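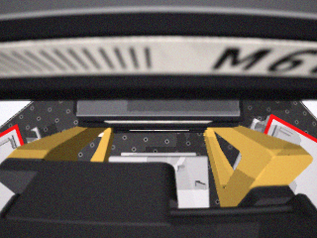
Bars on the left, characters on the right.

A label has to outlast the thing it is stuck to. In Plisness, where the Zetport archive keeps its map drawers, that rule was ignored until a hot July, when paper tags in the upper stacks began to curl and drop.

The archive holds 700 drawers. Each carried a typed tag fixed with starch paste, and starch paste weakens when humidity swings. The replacement is a polyester film with an acrylic adhesive, sold by Bosman in rolls of 200.
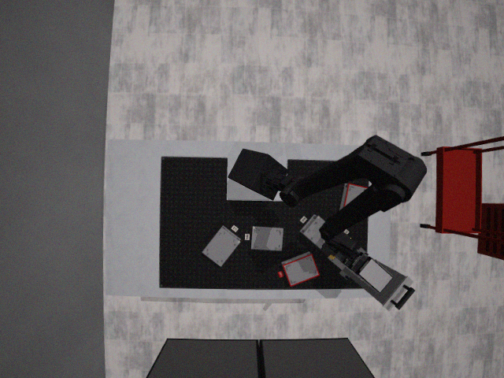
Adhesive choice depends on the surface. Painted steel takes acrylic well if it is wiped with alcohol first. Bare oak does not, and the older cabinets needed slotted metal holders – two screws each, no glue.

Printing is the other half of the problem. Thermal transfer with a resin ribbon resists rubbing. Direct thermal stock darkens with heat and fades in light, so it suits parcels and little else.

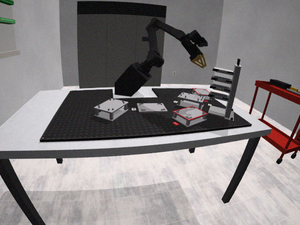

Size and spacing

Gimo, the shelving supplier, recommends a blank margin at both ends of every bar code. Staff at Zetport had trimmed theirs to fit the old holders, and around 2 in 200 failed to scan. Wider holders fixed most of these.
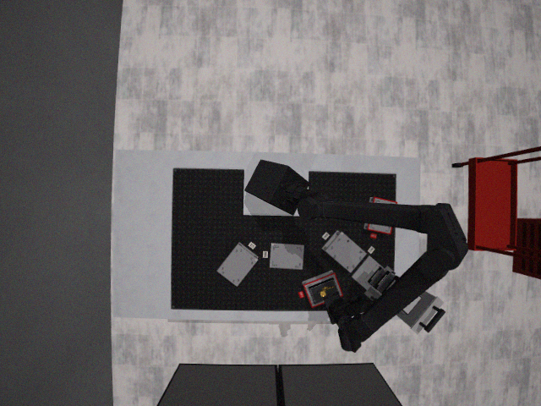

By the Storage and Materials Desk
November 7, 2020

Relabeling continues in the lower stacks, one cabinet at a time. Old tags are kept in envelopes inside the drawers, with the former shelf number written in pencil on the flap.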